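Widham - About us

Widham is a kitting and light packing company. We receive small household goods in bulk, sort them, check them and put them up in sets for retailers and mail-order sellers. The company was started by Brahim Shehata and Nawal Ashour in a rented unit in Cairns and still works from the same building, now with the unit next door added. There are 11 of us on the floor and in the office.

What we do

Most orders are short runs. A typical order is 3,000 sets or fewer, and the contents change from one customer to the next: plastic tubs, cartons, lids, sachets, printed inserts. Fixed machinery is a poor match for this. A line built for one tub has to be reset for the next, and on a run of 1,000 the reset can take longer than the packing.

For that reason the work was done entirely by hand until July of the year we bought our first arm. Carton erecting and label application are now automatic. Picking and placing of mixed items is partly automatic, and the share varies by order.

How the tasks are taught

Our cells run on Plokudeck, a task library maintained in-house by Youssra Zerouali. Each entry holds a set of recorded demonstrations, a list of permitted items and a stop condition. Demonstrations are made by packing staff at an ordinary table, using a hand-held gripper with the same finger spacing as the one on the arm. The person performs the task at normal working speed, and the recording is checked before it enters the library.

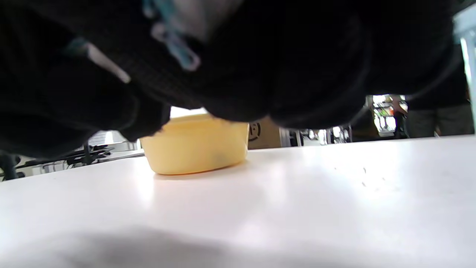
A new item needs a new set of demonstrations if its rim, wall angle or surface differs from anything already in the library. Shallow tubs with curved sides are the slowest to add, as the grip point moves with small changes in approach. Flat cartons are usually covered by existing entries.

What changed for staff

Repetitive lifting at the packing tables has gone down. Time spent on inspection, recording and fault clearing has gone up. Job descriptions were rewritten to match, and the pay grade for packing staff was merged with the one for machine operators. Every packer is trained to stop a cell, clear it and restart it without calling the office.

Not all of the work got easier. Watching a cell is tiring in a different way from packing, and shifts at a cell are limited to two hours before rotation. Ghizlane Shehata draws up the rotation and keeps a log of requests to change it. Night running without staff was tried on the Flalar orders and dropped - the jams were minor, but each one held up the order until morning.

Contact

Order inquiries go to Amr Saber in the office. Please include item dimensions, set contents and run size. Samples of each item are needed before we can quote on automatic packing.

Page last revised 2021-04-19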